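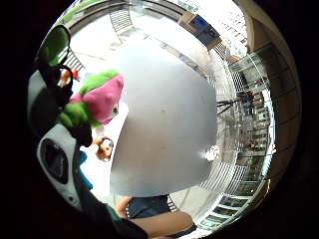 Lusutwood Play Table, Grey: Review
Aug 15, 2020

Surface

The top is smooth mid-grey with a soft sheen, and under a lamp it gives one small hard highlight. Faint smudges show at close range. A damp cloth lifts most of them; greasy fingerprints need a drop of washing-up liquid. Felt-tip came off on the second wipe, wax crayon on the third. After 13 weeks of daily use I can find no scratches deep enough to catch a fingernail.

Toys used

Soft toys, including a pink and green plush, slide easily on the finish. Small dolls with hard plastic feet tip over if the table is knocked. There is no raised lip, so anything with wheels ends up on the floor. Homance sell a clip-on rail for their own table, but it does not fit this one.

Assembly

Four legs, eight bolts, one hex key. The printed sheet shows the washers on the wrong side of the bracket at step three. Fit them under the bolt head. The bolts worked slightly slack in the first fortnight and have held since being retightened.

Dimensions

Height is 486 mm against a stated 490. The feet are not adjustable. On our uneven floorboards one corner needed a folded piece of card.

Delivery

Ordered from the Dillbridge shop, part no. 3238. The box arrived with one crushed corner and the contents undamaged.

Rating: four out of five. One mark off for the instruction sheet.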